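Farkwood Nature Writing Circle
Minutes of the January meeting, 25 Jan 2019
Upstairs room, Vevenau Tea Rooms

In the chair: Illia Pavliuk
Minutes: the member who sat nearest the pen

1. Apologies
Received from the usual three. One apology ran to 349 words and was mostly about a heron. The chair ruled that it could be entered as a submission if the author took out the bit about the boiler.

2. Minutes of the last meeting
Agreed, after a correction. "A spirited exchange on adverbs" to be replaced with "an exchange on adverbs". The member who asked for the change asked for it spiritedly.

3. The anthology
The chair reported that the working title is still "Under the Leaves". Other titles put forward: "Among the Leaves", "Beneath the Leaves", and "Leaves". A proposal to leave out leaves altogether found no seconder.

The printer has quoted for 200 copies. The chair reminded the meeting that we still have a good part of the last run in his hallway, where it is holding up a coat stand. After discussion it was agreed to stay at 200, on the grounds that the price for fewer is nearly the same and the hallway is his.

Length limit for prose is 3,000 words. This includes the title, the epigraph and the second epigraph. Poems may be any length but the editor may be any mood.

Deadline for submissions: end of March. This is the real deadline. The February deadline announced in the autumn was there to frighten people and has now been withdrawn, having frightened no one.

4. Readings
Six pieces were read.

"Etau in Flood" was well liked. The meeting felt that the river came across strongly and that the narrator could perhaps stand a little further back from it. There was a question about whether water can be "reluctant". The author said this water was. It was left there.

"What the Beech Said" drew a longer discussion. Two members thought the tree should say less. One thought it should say nothing and be looked at. The author pointed out that this would affect the title. To be brought back next month with a quieter beech.

The Thibodeau piece (third draft) now begins on the hill and not in the car park. General relief. The skylark on page two has been kept, but it no longer reminds the narrator of his father.

The remaining three were short and were received kindly, it being nearly nine.

5. Words to be rested
The list was reviewed. "Dappled", "shimmering" and "liminal" stay on it until August. "Gossamer" was added by a show of hands. A plea was entered for "dusk", which its defender described as a time of day and therefore not a matter of taste. Allowed, once per piece.

6. Spring walk and writing morning
Farkwood, as before, starting from the lower gate. Members are to walk for an hour without talking and then write for an hour without reading it out. Last year the first half of this was managed by two people and the second half by one.

Stout shoes. Bring something to sit on. The chair will not be lending his stool again and did not wish to discuss it.

7. Place of meeting
The tea rooms are happy to have us for the rest of the year at the same rate, provided we stop moving the piano. Agreed to stop moving the piano.

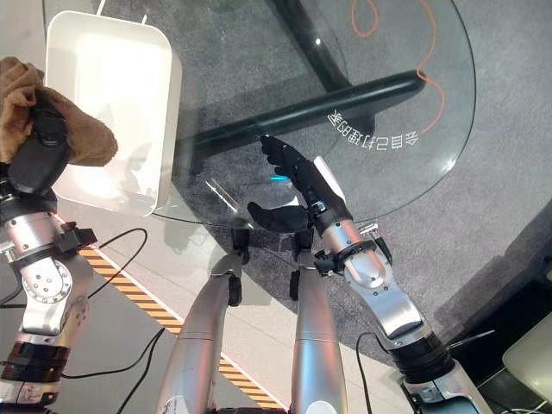
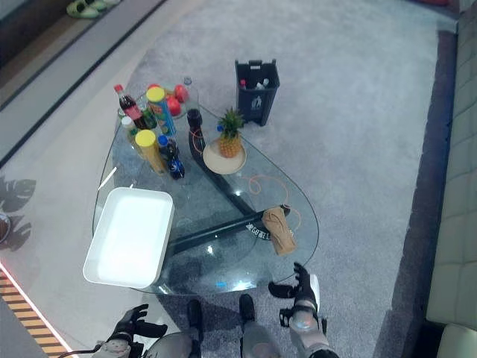
Glass-topped table, grey carpet.

8. Any other business
A member asked if the circle might try a month of writing about something indoors. Silence, then a cautious interest. It was suggested that anyone who can describe a radiator as closely as they describe lichen has learned something, though opinions differed as to what. Set as an optional exercise for next time: one page, one object, no weather.

It was asked whether a window counts as indoors. The chair said yes, but what is on the other side of it does not. Two members were seen to cross something out.

The library has asked us again for a short notice saying what we do. The draft in circulation says we "meet monthly to attend to the living world". The librarian has written "meaning?" in the margin. Minute-taker to try a plainer one.

9. Next meeting
Same room, last Friday of the month, seven o'clock. Readers to bring enough copies to go round, in a type size that can be read by the people present.

Meeting closed at twenty past nine, and again at a quarter to ten.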